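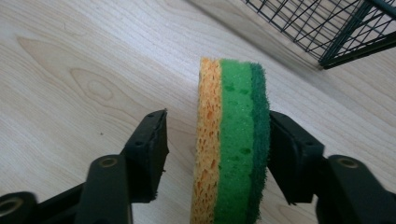
Who pays for the kitchen sponges?
Everyone on the second floor, out of the kitchen fund, starting with this meeting and until somebody moves to reopen it, which Prodromos has already promised to do.

SECOND FLOOR KITCHEN, SHARED TENANTS
Minutes of the meeting held 12/1/20

Present: Isabelle Arsenault (chair), Phúc Phí, Prodromos Sfakianakis, Yung-ching Wei (minutes)
Sent regrets: Thiện Tôn, with a two-page note on dishcloths

1. Minutes of the last meeting
Approved after one change. Prodromos asked that "complained about the drain" read "raised the drain." It now does.

2. Money
The fund stands at $241. Phúc pointed out that this is more than it held in March, when we bought the kettle. Isabelle pointed out that we have since stopped buying anything, and that the two facts may be related. No action.

3. Sponges
This took up most of the meeting.

Isabelle reported that the last sponge was in use for longer than she was willing to put in writing. Drimier says they replaced it in the fall. Plivach says they replaced it too. Both may be right, though the sink showed little sign of either.

Phúc had looked into the layered kind, with a scouring pad on one side. His supplier sells them in a carton of 40 for $30. Prodromos asked where 40 sponges would live. Phúc said the cabinet over the fridge. Prodromos said that is where the vases live. Isabelle asked whose vases. The vases will be dealt with under item 5.

Thiện's note argues for cloths, which can be washed. Yung-ching asked who would wash them. The note does not cover this. It does cover boiling, at some length.

Discussion of the scouring side. Plivach would like it kept away from the nonstick pan, which came to them as a gift and has been going downhill. Drimier feels the pan was going downhill when it got here. It was agreed that the scouring side is for the oven tray and the sink, and the soft side is for everything else. Phúc will write this on a card. Prodromos will check the card for tone.

Agreed:
One carton, bought from the fund.
A fresh sponge on the first of the month, put out by whoever has the trash that week.
The old one goes under the sink for floors and spills. It does not come back up.
Sponges are to be squeezed out and stood on edge after use. Leaving one face down in the basin is to be considered a statement.

Carried, three in favor. Prodromos abstained, on grounds he will circulate.

4. Drain
Raised again. Châu, who did the pipes downstairs, can come and look at it. Until then, no rice. Isabelle asked that it be recorded that she did not name anyone when she said rice.

5. Vases
Still unclaimed. They may stay over the fridge until the sponges arrive, then move to the windowsill, then to the thrift store.

6. Any other business
Yung-ching asked whether the door code could be changed from 1,638, as it is taped to the door. Phúc said the comma is not part of the code and has been confusing visitors. Phúc to remove the tape. The code stays for now.

The Sidel coffee maker was not discussed, by prior agreement.

Actions
Phúc: carton, card, tape
Isabelle: call Châu
Prodromos: tone, grounds
Yung-ching: reply to Thiện about the boiling

Next meeting to be set once Thiện is back.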